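Stunton office tests tabletop block set

December 2021

Goreck has started bench checks of a small block set at its Stunton office. The set is laid out on a white table and handled in black gloves, with a controller at each hand. Blocks are stood on edge in a row or laid close together. 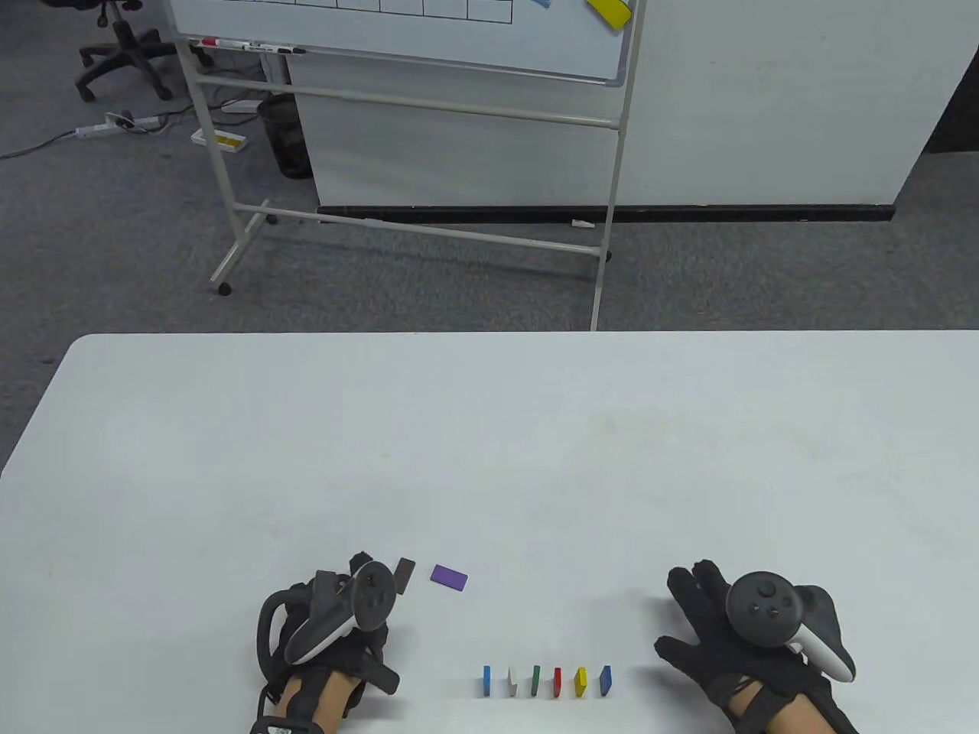 The check covers spacing and stability. Each block has to stand without support, and the gap to the next one should stay even along the row. The layout sheet, numbered 604, allows 14 minutes per run.
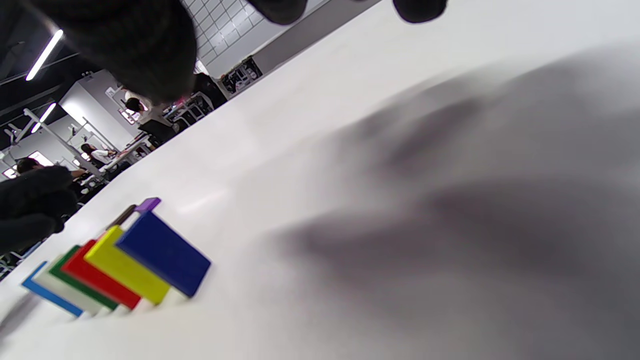 Colored blocks standing on edge on the white tabletop.

Sizwe Le Roux, who wrote the sheet, said the order of colors is left open. "We look at the spacing first. Color order comes later," he said. A total of 24 runs are planned for the first round, with a second round set for February. Tiles grouped near the table edge are treated as a separate layout and logged on their own line. 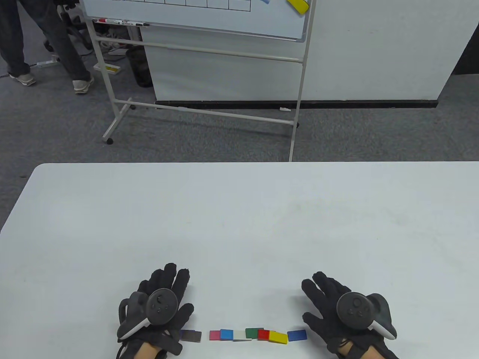

Next round

The February runs will use the same table and a revised sheet. Results go to Zitus for review.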